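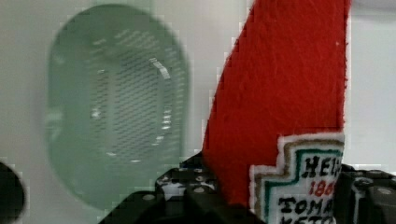

Filed under: Love & Marriage / Who's in Charge?

When Mervin Fraser and his wife were first married, they made a deal over pancakes that she would have the last word on money and he would have the last word on everything else. It lasted until December, when the furnace went out and they discovered that a furnace is both.

They have been at it for 30 years now, in the same brick house in Clodine, and somewhere in there the deal got turned clean around. She leads. He follows, and he says so cheerfully, to the mailman if the mailman has a minute. I spent most of an afternoon at their kitchen table (there was coffee cake, and then there was more coffee cake) trying to understand how two people get comfortable with an arrangement like that, and I came away thinking it has a lot to do with talking, and a fair amount to do with being willing to look silly.

They keep 3 rules, written on a card inside the pantry door. Either one can call a stop, any time, and the other doesn't sulk. Big decisions wait overnight. And every Tremblay weekend, as they call their yearly trip to the lake, the whole thing gets put back on the table and they decide all over again whether they want it.

"One year I said no," Mervin told me. "I wanted a turn. I was terrible at it! I bought a boat."

The boat cost $3,000 and leaked. She never brought it up, he says, though she did ask him very sweetly that fall whether he'd like his old job back, and he thought it over until morning, because of the second rule, and said he would.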